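Suturing Practice Study: Call for Participants

Posted Oct 28, 2019
Skernham Surgical Skills Laboratory
Contact: Erdal Sezer, study coordinator

The Skernham laboratory is recruiting surgical residents, fellows and practicing surgeons for a study of thread handling during instrument suturing. Each participant sews and ties on bench tissue through a surgeon console. The study covers needle driving, thread management and knot tying. No patients are involved in any part of it.

Close views from the practice bench:

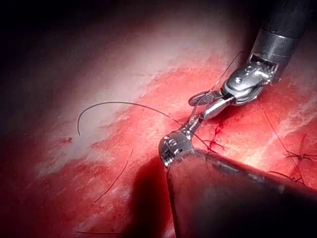
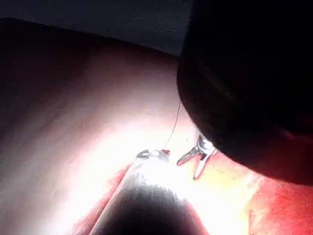
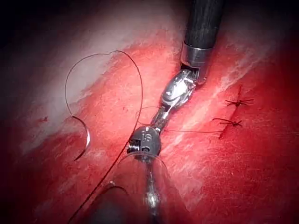
Background

Most scoring sheets used in suturing courses record total time, bite spacing and knot security. They say little about what the thread does between one bite and the next. A long tail that drifts across the field has to be found, picked up and moved before the next throw can start, and each pickup is a chance to fray or crush the strand. In earlier bench work at Skernham, trainees with similar total times had very different thread handling. The present study, run under the working title Arnow, is meant to measure that difference and to test whether a short block of focused practice changes it.

What participants will do

The study consists of two visits to the laboratory. Each visit lasts 177 minutes, including setup and breaks.

Visit 1. Consent form, vision check, and a short questionnaire on prior operating experience. Console adjustment (seat height, armrest, viewer angle). Warm-up on a foam pad. Baseline task set.

Visit 2. Warm-up, practice block, repeat of the task set, closing questionnaire.

The task set is identical at both visits:

Task A: Single interrupted stitch with a square knot, repeated until the allotted strands are used.
Task B: Running stitch along a marked line, anchored at both ends.
Task C: Thread transfer. The strand is passed from one instrument to the other and laid out clear of the line of work. No needle is used.
Task D: Knot tying with a short tail. Tail length is set by the bench technician before the task begins.

Tasks are done in a fixed order. Participants may stop at any point during a task and the attempt will be logged as incomplete. A broken strand is replaced once per task. Verbal coaching is given only during the practice block at Visit 2.

Participants are assigned to one of two practice blocks. The first is general repetition of Tasks A and B. The second, written by the Tichý group, consists of drills on grasp location, loop size and tail control. Assignment is by sealed envelope and is disclosed at the start of Visit 2.

Materials

Tissue is obtained from a food supplier, trimmed on the day of use and kept chilled until it is mounted. Participants who object to handling or viewing animal tissue should not apply; a version with synthetic material is not available for this round. Suture is supplied by the laboratory and cut to a standard length. Participants do not touch the tissue directly, but gloves and a gown are required in the bench room.

Who can apply

Applicants must meet all of the following:

- Currently enrolled in or graduated from a residency in general surgery, urology, gynecology, or ear, nose and throat surgery.
- At least 8 hours of prior console time, in training or in the operating room. Simulator hours count.
- Able to tie a square knot with instruments without prompting.
- Normal or corrected vision, with working depth perception.
- Able to attend both visits within the same month.

Applicants are excluded if they have a current injury of the hand, wrist, elbow or shoulder, if they took part in the pilot phase of Arnow, or if they are supervised by a member of the study team. Left-handed participants are welcome and are asked to note this on the form so that the bench can be set up in advance.

Payment

Participants receive $245 after the second visit. Those who complete only the first visit receive a partial payment, the amount of which is stated in the consent form. Parking at the Plirkau building is free for participants; please bring the ticket to the front desk for validation. Travel and lodging are not covered.

Data and privacy

The laboratory records video of the work area, instrument motion and questionnaire responses. Faces and voices are not recorded. All files are stored under a participant number, and the list linking numbers to names is kept separately by the study coordinator. Individual scores are not shared with residency programs or employers. Participants may request their own scores after the study closes. A request to withdraw data will be honored up to the point at which the scoring file is locked.

Video is scored by two reviewers who do not know which practice block the participant was assigned to. Items scored include number of grasps per stitch, number of dropped strands, loop crossings, visible thread damage, and final knot quality. Finished tissue samples are photographed and then discarded.

Schedule

Visits begin in January and are booked in morning and afternoon slots. Console space is limited to one participant per slot. Please list at least three slots that would work for each visit. Slots are confirmed by e-mail in the order in which complete applications are received. A visit canceled with less than one day of notice can be rebooked once.

How to apply

Request the application form from Erdal Sezer at the Skernham front office, or pick up a paper copy at the reception desk in the Plirkau building. Return the form with the following:

- A one-page summary of training and current position.
- An estimate of console hours, split by simulator, bench and operating room.
- Your preferred slots.

Letters of reference are not needed. Incomplete forms are held until the missing items arrive and do not reserve a place. Applicants who meet the criteria but cannot be scheduled will be placed on a waiting list and contacted if a slot opens.

Questions about the tasks, the materials or the consent form should be sent to the study coordinator before booking a visit.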